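Search this site Search Go

How to Compare Two Grippers in Simulation Without Fooling Yourself

By Charmaine Nkuna
Sunday, May 20, 2018
6 min read

Vendors love a success rate. Costigan's sales sheet for its two-finger gripper gives one, and so does Darnholm's, and neither sheet says what was picked up or where the camera was. So run your own test, and start in simulation, where a bad setup costs you an afternoon and no hardware.

1. Fix the room first. Choose one furnished room and leave it alone. Same couch, same table, same lighting for both grippers. If you move a cabinet halfway through, throw out the earlier runs.

2. Lock the camera. I use the head view only. An overhead camera makes every gripper look good, and your real robot won't have one.

3. Swap the gripper and nothing else. Check the mass and the wrist offset after each swap. My Darnholm model came in 34 grams too light, and I lost most of March to that. 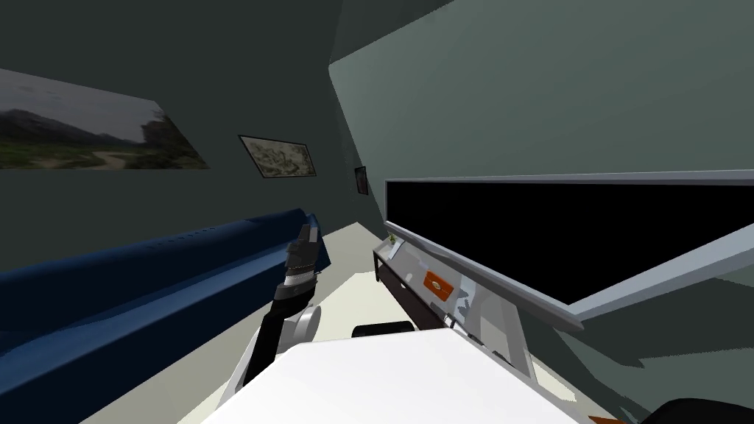

4. Run the arm empty. Raise it, hold it, bring it back down. Watch for fingers that pass through the upholstery or the tabletop. If they do, your contact settings are wrong and any score you get is decoration.

5. Now do the picks. I ran 2,000 per gripper, and the ranking flipped before I reached 700. Be suspicious of anyone who stopped at 50.

6. Write down the failures by type: missed, slipped, blocked by furniture. A single percentage hides all of that.

I did this with the Flirkham controller at its default gains. The Costigan gripper came out ahead, by less than its sheet promised. I wouldn't buy one on that result. Friction in a simulator is a number somebody typed in, so repeat the slip cases on a real bench before you sign anything.

34 shares 6 comments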